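The quote from Trorkodow came in at four in the afternoon, and Piyumi Debnath read it standing up. Arm, mount, cables, one year of support. She wrote the total on the back of an envelope and put the envelope under her coffee.

Edem Agbeko had sent her the kitchen pictures before lunch. The only message with them was "For the budget."

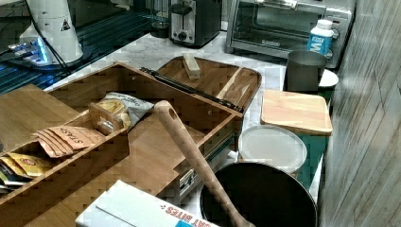
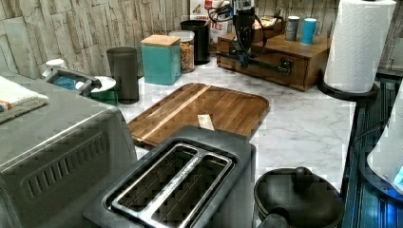
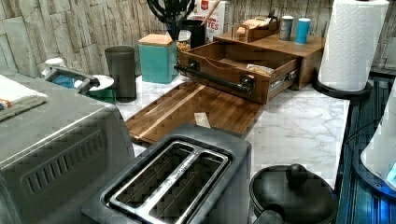 Piyumi had 18 lines in her spreadsheet and money for perhaps half of them. The arm was line one. It was paid for through May, and after that Illthorpe would have to buy it or send it back. What she hadn't planned on was everything below it. A toaster with two slots was cheap. A wooden organizer with a drawer that pulled out on metal slides was not, at least the way Edem wanted to buy it, which was in threes.

She called him.

"Why 3 organizers?" she said.

"One to use, one for when the slides wear out, one for when they stop making it."

"Who says they'll stop making it?"

"They stopped making the last one."

She moved the cursor to line seven. The organizer was 262 with shipping, each. She changed the quantity to two and didn't tell him yet.

"What about food?" she said. "You have tea and snacks under equipment."

"Where else would they go?"

"Consumables."

"We don't consume them. We put them in the drawer and take them out again."

"Does anyone eat them?"

There was a pause on the line. "Put them under consumables," Edem said.

She did. She gave the line 200 for the year and went back to the big number. Trorkodow offered a second arm at a discount if the order went in with the first. Drellar would lease one by the month, but the Drellar arm needed its own mount and its own training, and the person who would have to take the training was Edem. She asked him what he thought.

"I think the Drellar is fine," he said. "I don't want it."

"That's not something I can write down."

"Write that we'd need a second set of spare parts."

She wrote that. It was true, and Baldursdóttir liked spare parts. Baldursdóttir signed for anything over the limit, and she read every line, even the ones for paper towels. Last year she had sent back the whole plan over a cutting board. She wanted to know why it had to be wood, and Edem had written her two pages about it, and she had approved the board and cut the chairs.

"Can you work with one arm until the fall?" Piyumi said.

"I can work with one arm. I can't work with one arm and a person waiting to use it."

"So that's a no."

"It's a yes, with complaining."

She took the second arm off the plan and saved it under a new name, so the old one would still be there if things changed. The total turned from red to black. Then she put the third organizer back — it fit, barely — and sent the file upstairs.

Baldursdóttir answered before six. She had one question, and it was about the tea.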